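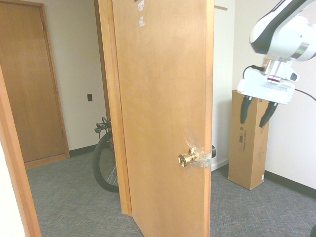
4.2 Interior doors and the habits that grow up beside them

We turn now to the doors inside the building, which were slow to win our attention and then, once they had it, rather refused to let it go. The Skisgate survey took in 262 interior doors in all, and 86 of them showed some small alteration made by the people who pass through them every day. A strip of clear tape wound around the base of a brass knob and over the door edge, as in Figure 3, is a modest thing, but it is the sort of repair we came to look forward to meeting. It is cheap, it takes a minute, and it may well stay in place for years.

Figure 3. Interior doors: a taped knob and latch edge on a door standing partly open, with a bicycle in the hallway beyond; and a flat door with figured wood grain, on brass hinges.

Bicycles deserve a word of their own here. Where the hall is narrow, a bicycle and a door have to come to some agreement about space, and residents at Wukside told us, often at cheerful length, how they had settled it. Most leave the door ajar in the daytime and close it only at night. Carpet matters too - a door that swings freely over bare boards can drag once a carpet has been laid beneath it, and people soon learn just how hard to push.

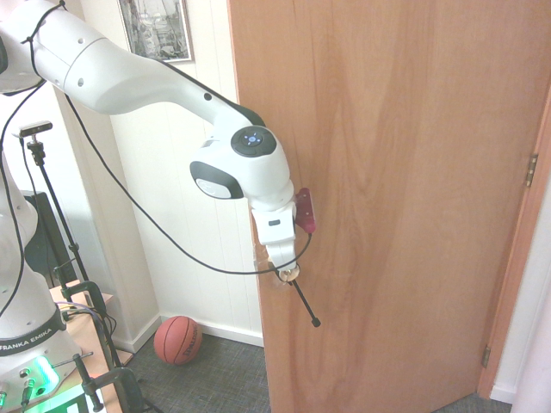

Hinges came up less often in our conversations than knobs and latches did, and we think this is simply a matter of what the hand touches. When we asked directly, though, people had plenty to say about squeaks, sagging and the screws that work loose every winter. We return to these complaints in Section 5, together with the written replies collected in September.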